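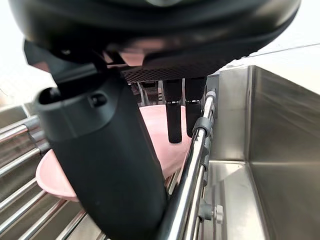 Admont is going to make landlords cover their dryer and attic vents. Town council passed it last night, 5 to 2, after a meeting that ran long and got loud twice. Starlings mostly. Mice too. The new rule says every outside vent on a rental building needs a cover that birds can't pull off, and any screen on an attic opening has to be a tight weave. Think fine diamond pattern, like the dark mesh strip under the rounded black shell in the photo, and not the wide chicken wire a lot of buildings have up now. Dryer vents are different. No screen allowed on those, lint clogs it, so they have to get a hood with a flap or a cage you can take off and clean.

The rule covers rentals only. Owner-occupied houses are left out for now, which was the fight last night. Two council members wanted everybody in or nobody in. They lost.

Why now? Complaints. The building office logged 200 calls about birds in vents over the past year, most of them from the Flastedano Apartments and the blocks behind it. Nests packed in the pipes. Dryers running two and three cycles to get a load of towels done. One tenant told the council she had been hanging clothes in her bathtub since winter. Another said mites were coming through the bathroom fan and her landlord sent somebody out with a can of spray and that was it.

The fire department backed the change. A nest in a dryer line is dry grass and lint sitting on top of heat, the department said in its letter to council, and crews have been out to two small vent fires at rentals since February. No one hurt in either one. The second did take out part of a laundry room and put a family in a motel for nine days.

Cost came up a lot. Jorner Property Services, which manages 600 units in town, brought a sheet showing $1288 for an eight-unit building, parts and labor, and said smaller landlords would pay more per door becuase they have to rent the lift. A couple of those smaller landlords were there and agreed. One said he does his own with a ladder and a drill in an afternoon and didn't see what the fuss was. Some clapping for that.

Council did give some ground. Buildings of three stories or more get an extra year. Anybody who can show a reciept for covers put in during the last two years is fine as long as they pass a look-over. And the fine got cut, from $100 a day down to $50, with thirty days to fix it before it starts.

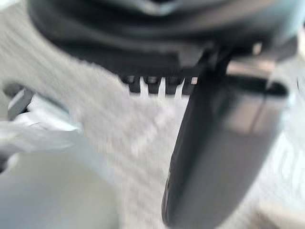 Nesting season is the tricky part. Vents can't be cleared while there are eggs or chicks inside if it's a protected bird. Starlings aren't protected, wrens and most others are, and plenty of people can't tell one from the other when all they have is a bit of noise in the wall. The office plans to put out a one-page guide. Until then, call before you pull anything out.

Landlords should get the letter by mail, 3089 of them going out, one for each rental address on the town list. If you rent and you own nothing you won't get one, but the same letter will be posted at the library and on the town site. Tenants can report a bad vent by phone or at the counter. Name not required. The council also added a line saying a landlord can't raise rent or refuse a renewal over a vent complaint, though how they'd enforce that wasn't really answered.

Businesses are not in the rule. The owners of Trình, the noodle shop on the corner across from Flastedano, asked about it anyhow since there are two apartments upstairs. Answer from the building office: the apartment vents count, the kitchen exhaust doesn't, that goes under the state code and gets its own inspection.

Also passed last night, no discussion: the leaf pickup contract, a new roof for the salt shed, and a stop sign at the bottom of Mill Road, wich neighbors have been asking for since the old one got knocked down.

The parking item was pulled. Back on the agenda next meeting, 7 p.m., upstairs room, use the side door while the front steps are being redone.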